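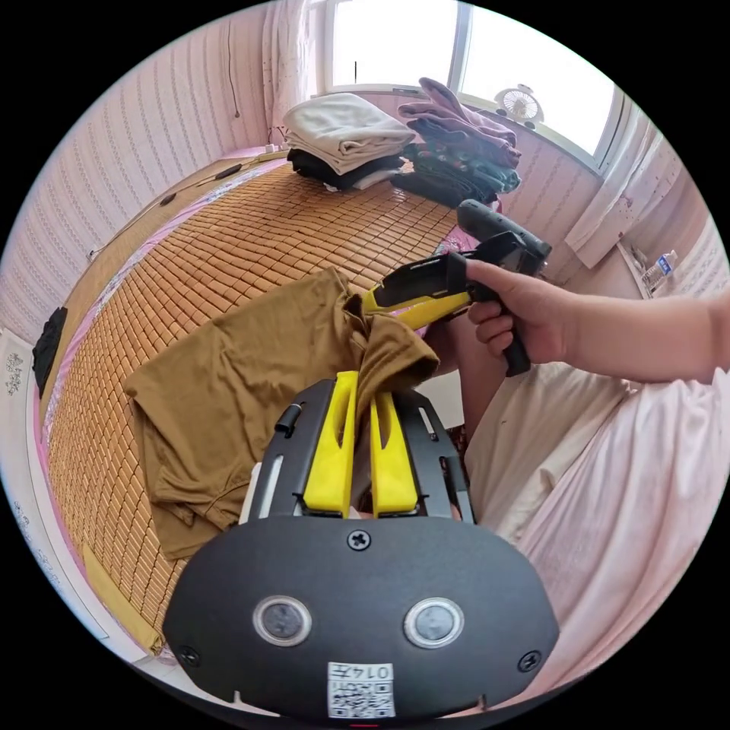
Chapter 3
Rules for Work with Hand-Held Grippers in Homes

A rule for recording work must be short enough that a person can remember it with both hands busy. In this chapter we study such rules, and we begin with the ones that concern the hands. An operator who uses one gripper in each hand cannot hold a checklist, cannot press a pause key and cannot easily push a curtain aside. Folding clothes is a good task for seeing this. When the yellow fingers have closed on a fold of a T-shirt and the cloth is already gathered and twisted between them, the operator has a choice: continue, or put the shirt down and begin again. The standard used at a site should say which of these is permitted, and it should say it before the first shirt is touched.

Chapter 2 treated machines that stand in one place behind a fence or a light barrier. For these machines the law and the technical standards are old and quite complete. The tools of the present chapter are different. They have no motor that can move an arm into a person, and the force comes from the hand of the operator. For this reason many teams believe that no rules are needed at all. The authors of this book do not agree. The risks are smaller, but there are several of them, and poor practice spoils the recordings even when it hurts no one.

We will use three documents through the whole chapter. The first is the Stedov Code, a house standard written for paid operators who work in private rooms. The second is the Emside Practice Notes, which were made for student groups and are less strict. The third is the labeling scheme of the Urban project. It is only one page long, and it will be discussed in Section 3.4. The reader does not need to have the full texts. The clauses we need are repeated where they are used.

3.1 What a rule is for

At the Stornthorpe site, the first version of the working rules had 13 pages. It was written in one week in July by people who knew the tools very well and had not yet worked in a bedroom. Most of the text was about the tool itself: how to clean the fingers, how to tighten the screws, how to charge and store. There was one line about the room. It said that the room must be "suitable".

The operators followed the 13 pages and still lost many recordings. In one room the window was behind the work surface and the daylight was so strong in the afternoon that the far side of the bed could not be judged. In another room a cable was caught under a knee. In a third, the operator and the reviewer did not agree on when a shirt is folded. The word "suitable" did not help with any of these.

From this we take the first principle of the chapter. A rule should name a thing that can be checked by a second person. "The room must be suitable" cannot be checked. "No cable lies between the operator and the bed" can be checked, and it takes a few seconds.

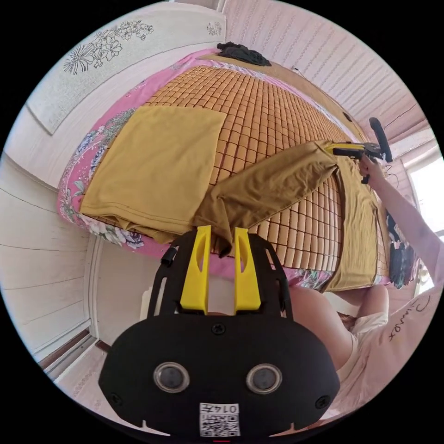
The second principle is that a rule should say who must act. The early Stornthorpe text used the passive almost everywhere: the tool is inspected, the cloth is prepared, the session is closed. When something was forgotten, each person could believe that it was the duty of another. In the revised text every sentence begins with a role. The operator inspects the fingers. The site lead reads the tool label and writes the number in the log. The reviewer closes the session. The text became a little boring to read – we think this is a fair price.

The third principle concerns exceptions. Soft things do not behave the same way twice, and a standard for cloth that permits no failure will be broken on the first day. The Stedov Code handles this in a simple manner:

"Clause 8. The operator may release and grip again. A released garment is not an error. The operator does not use a bare hand to correct the garment during a recording."

Please note the last sentence. It is there because a bare hand is faster, and a tired operator will reach for the shirt without thinking. The Emside Practice Notes permit the bare hand if it is written in the log afterward. Both solutions can be defended. The mistake would be to say nothing and let each operator decide, as then recordings from two operators are not the same kind of material and must not be mixed.

3.2 The person and the posture

Work on a bed is low work. The operator kneels, sits or bends, and the arms are held out in front with a weight in each hand. The weight of the hand-held gripper is not large, but it is held far from the body. The Stornthorpe rules limit one recording to 200 seconds and require the operator to set both tools down after each one. The limit was first 500 seconds. It was made shorter after operators reported sore wrists, and the quality of the folding also became better, although this had not been the purpose.

Clothing of the operator is treated in one clause only. Sleeves are short or fastened close to the arm, so that they cannot be pinched with the garment. Rings and watches are taken off. The Emside notes add that long hair is tied back.

A cable is handled in the same way as a sleeve. If a tool has one, it must hang free in a loop with enough length for the highest lift in the task. The operator tests this by raising the tool once, with the fingers open, before the recording begins. It must be repeated when the operator changes position, for example from the side of the bed to the foot.

3.3 The home as a workplace

A factory floor belongs to the employer. A bedroom belongs to the person who sleeps in it, and the rules must respect this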